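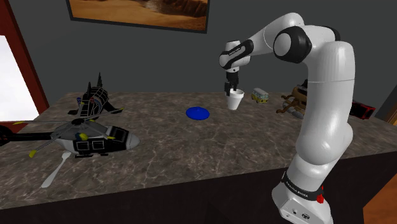
What should a small town do when its police station loses its front desk? Fight to keep one, and fight cheerfully, with a plan in hand.

April
By Gøran Haugland

I love a police front desk. I mean it! In Notbridge ours opened at 9 each morning, and you could walk in with a found purse, a worry about next door or a bylaw letter you couldn't make sense of, and a person would look up and talk to you.

Now the council wants callers sent to the Westerberg station, 48 minutes away by bus. The online form is fine for a stolen bike. I've used it, and I got my crime number before the kettle boiled. But plenty of people won't type out the thing that frightens them — they'll stand by the leaflets for a while first, and then they'll say it.

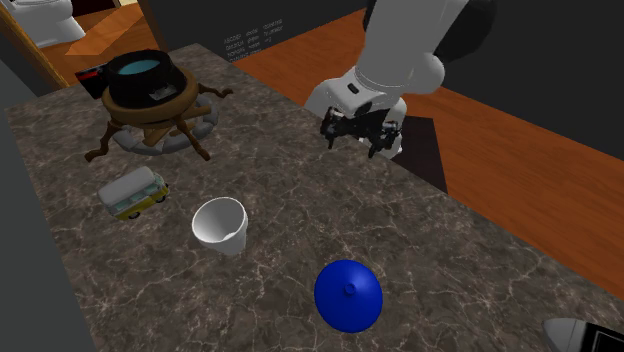
What Gelari got right

Gelari kept its desk by moving it into the library, mornings only, and I think it's a wonderful idea. Last year 310 people used it. The officer on duty knows the regulars, the rent is shared, and the children's corner is right there if you've got little ones with you (bliss).

We have a library too, with a side room on Trakach Street. The petition has 700 names so far and I'd like to see yours on it before the May meeting. Bring a neighbour along!

Shares: 48 | Comments: 9

Back to top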